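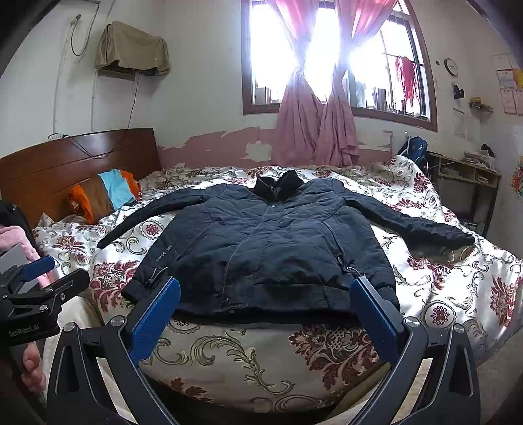
Folding puffy jackets flat: does it really save any room?

Print this thread | E-mail this thread

mudroom_ray
My wife read somewhere that you should lay a padded jacket out on the bed, front up, zip it, fold the sleeves in and then fold the whole thing in thirds. She wants to do all the winter coats this way and put them in the drawer under the bed. I say a coat goes on a hanger. We have four of them to deal with before the closet gets painted. Does the flat fold do anything, or is this another thing people do so they can show it off?

pellworth
It works fine. Arms out wide first, press the air out from the hem up to the collar, then sleeves across the chest. Mine come out the size of a bed pillow.

tincan_dolores
The size of a bed pillow for how long? I did this with two of ours last September. By the time I got the drawer shut they had puffed back up and the drawer wouldn't open again. I had to take the bottom off it.

pellworth
Then you didn't press the air out.

tincan_dolores
I knelt on it.

Annick Lecomte
I sewed coats for a living for a good many years and I'd be careful with both methods. A quilted jacket is stitched into panels so the fill stays put. Fold it on a stitch line and it comes back well enough. Fold it across the middle of a panel, leave it under weight for six months, and you can get a flat stripe. Some fills recover, some don't, and the label won't tell you which.

Watch the hem too. If there's a drawcord with toggles, let the cord all the way out before you fold. People leave it pulled in, the hem bunches up, and then they wonder why their thirds don't line up. Tuck the toggles inside or they press a dent into whatever is on top.

mudroom_ray
Ours have the toggles. One also has a stiff collar that stands up no matter what I do to it. Fold it down or leave it?

Annick Lecomte
Leave it up and fold the body to just below it. A creased collar is the first thing anybody notices.

greaves_lane
I'll be the one to ask. Why fold at all? Vacuum bags. I bought the Wunier ones, 40 in the box, and got a whole closet into one tote.

tincan_dolores
And how many of the 40 are still holding?

greaves_lane
Most.

tincan_dolores
That's what I thought.

hobbs_in_the_attic
I had the Lefèvre storage box, the long one that's supposed to go under a bed. The lid bowed up as soon as there was a second coat in it. I sent it back. I don't believe any of the pictures on those boxes. They're stuffing them with T-shirts.

pellworth
People did this for years with a plain chest and no special box. The bed part matters more than the box does. You need the space to get both arms out straight. Try it on a kitchen table and you end up with one sleeve hanging off and the whole thing slides.

hobbs_in_the_attic
On our bed it slides anyway. The comforter is one of those shiny satin kinds. I smooth out the jacket and the comforter moves with it, and now I've got two things to straighten. Pull the comforter off first.

pellworth
Or make the bed properly.

hobbs_in_the_attic
Come over and make it.

mudroom_ray
OK, I tried one last night, cord let out, collar up, folded on the stitching. It did come out smaller than I figured. I measured it before and after breakfast and it had grown an inch and a half. So everybody's right, I guess? Three will go in the drawer if I take the spare blanket out. The fourth is going on a hanger and I'm not arguing about it.

tincan_dolores
Where's the blanket going?

mudroom_ray
Top of the closet.

tincan_dolores
The one you're painting?

mudroom_ray
I'll ask her.

Related threads
Cedar blocks, do they do anything (88 replies)
Kerkano hangers bending at the neck
Getting a stuck zipper moving without wax
Skakness dresser, bottom drawer drags
What do you keep under the bed? (200 replies)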